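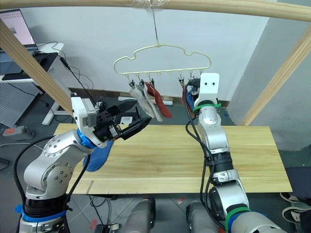
**Household Textiles I, Unit 4: Drying and Sorting Small Knitwear**
Handout prepared by Dae-han Woo for the Kandora teaching laundry

This handout accompanies the practical session on socks and other small knitted articles. Students should read it before attending and bring it to the bench. Washing temperatures and detergents were treated in Unit 3 and are not repeated.

## 1. Why small articles are handled separately

Socks combine several structures in one piece. The cuff is usually ribbed and holds its stretch under tension, the foot is a plainer knit, and the heel and toe are often thicker than the rest. These parts dry at different rates. A sock that feels dry at the cuff may still hold moisture at the toe, and it must be checked there before it is put away.

Small articles are also easily lost. In the teaching laundry, each load is hung, taken down and paired by the same student.

## 2. Hanging

A clip hanger suspended from a rod is the standard equipment for this unit. The following rules apply:

- Shake out each sock and unroll the cuff before clipping.
- Clip at the edge of the cuff. Clipping at the toe is accepted for heavy socks, provided that the clip does not sit on a seam.
- Allow the sock to hang straight down. Where two socks overlap, move one of them to a free clip.
- Distribute the load so that the hanger remains level.
- Keep strong reds and blues away from white and light gray articles until all are dry.

The hanger must be able to turn without touching the frame or the wall. Check the suspension point before loading and report any loose wire or tape to the instructor.

## 3. Taking down

Open the clip fully before removing the sock. Pulling a sock through a closed clip stretches the rib and may break the yarn. Support the foot with one hand while releasing the cuff with the other, then lay the article on the board.

## 4. Laying out and pairing

Socks are laid flat on a clear section of the table, with all toes pointing the same way. Matching articles are placed next to each other with a slight overlap, so that shade and cuff can be compared directly. Single socks are kept in the same row until the hanger is empty.

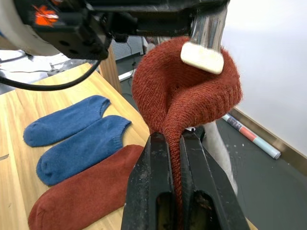

*Figure 1. Blue socks laid out as a pair; red sock held above the table, its lower part twisted.*

Twisting places strain on the knit. A sock that has been twisted should be opened out by hand, smoothed from cuff to toe and left flat for 10 minutes before folding. Compare its length with that of its partner. A difference that remains after resting is entered on the fault sheet.

Blues require particular care. Two socks of the same style may have faded differently, and they should be compared under the bench lamp before they are joined.

## 5. Work to be submitted

Each student will submit one completed sheet per load, giving the fiber content where a label is present, the method of hanging, and any faults found. Sheets are due at the first session in April.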